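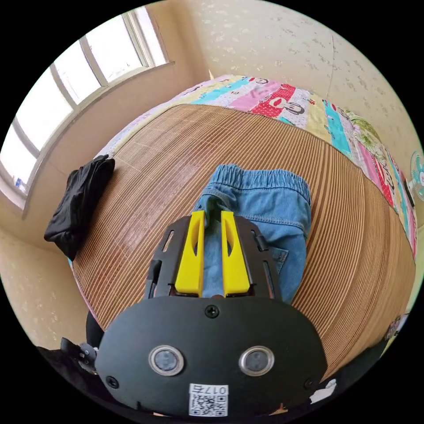 Jeans with an elastic waist, folded on a bamboo mat over a patchwork quilt.

The bed is the best place in the house to fold clothes, and I think the people who design bedrooms should admit it.

Every furniture store in Grirkance wants to sell you a folding table. Flomesik has one that drops down from the wall and a wire stand that hooks over a door. I owned the drop-down kind for 10 years. It held one shirt well and two shirts badly, and jeans hung off both ends. Most evenings it had mail on it. When I moved to Trustau I left it on the wall.

A bed is wide enough to lay a pair of pants out full length and still have room for the pile. You can work from the side or from the foot. If you have a window next to it, as many small bedrooms do, you get daylight on dark clothes, and you can tell the black socks from the navy ones before they get paired up wrong.

The usual objection is that a bed is too soft. Press down on a crease and the mattress gives. That is a fair point in winter. In summer a lot of us put a bamboo mat on top, and the complaint goes away. The slats are smooth and firm. Denim slides on them, so you can pull a leg straight without dragging the sheet along with it. My grandmother's house in Shao had mats on the beds from June to September, and I never saw anyone there fold on anything else.
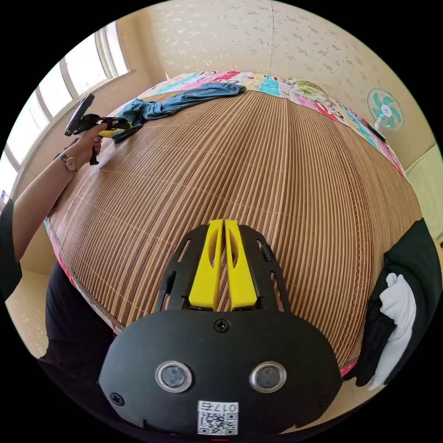 There is also the matter of when the folding gets done. On a table, laundry can sit for days. On a bed it has to be cleared by the time somebody wants to sleep. I don't claim this works every time. I have moved a pile to a chair at 10 at night like everyone else. But a deadline that comes once a day is better than none, and my chair is empty more often than it used to be.

Jeans are what convinced me. They are heavy, they twist in the wash, and the soft kind with a gathered waist never lie flat on the first try. You need to spread them out, put one leg on the other, and smooth the seat before you fold up from the hem. A narrow surface makes you do that in stages, with part of the garment always sliding toward the floor.
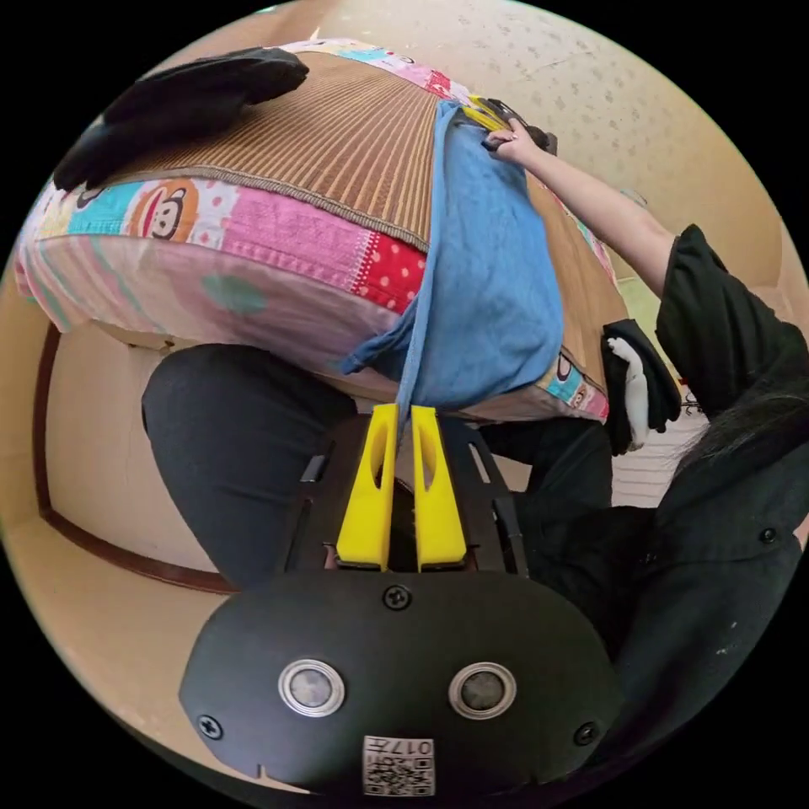 Light blue cloth over the front edge of the bed, with monkey faces on the quilt below.

I would also argue for a loud quilt. Plain white bedding shows every bit of lint and makes a white undershirt easy to lose. Patchwork and cartoon prints hide the lint, and most plain clothes show up against them.

My own bed is 38 inches wide, and it still beats the table. Builders could help by leaving enough floor on one side to stand and work. Mine has a gap I have to enter sideways, and I fold from the foot.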